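Plikton P2 Wrist Recording Kit

The Plikton P2 records pick-and-place demonstrations from the wrist of a robot arm and stores them as episodes ready for training. It fits arms with a standard tool flange and is supplied with the Farar recorder software.

Camera and mount
The camera sits behind the fingers and looks along them. Mass of camera and bracket is 152 g. Focus is fixed. The bracket has two tilt positions; select one before calibration and keep it for the whole dataset.

Working surface
A plain, matt, pale surface is recommended for small parts. Start positions should be varied between episodes, including starts with the part near the border of the wrist view.

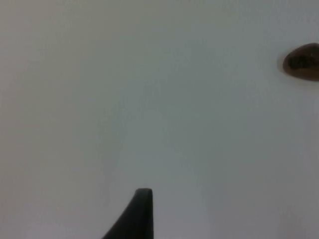 Recording
Each episode holds wrist video, joint positions, gripper opening and a task label. Episodes are started and stopped by foot pedal. A failed grasp can be kept and marked as such, or discarded from the pedal. Internal storage holds 4000 episodes. Export is in batches of up to 1000.

Supplied items
Camera, bracket, foot pedal, recorder unit, 2 cables, calibration card. Fingers are not included.

Ordering
Prandier, part no. P2-152. Technical questions: A-yeong Hyun. Quotations and spares: Gisela Maldonado.

Page revised Jul 1, 2025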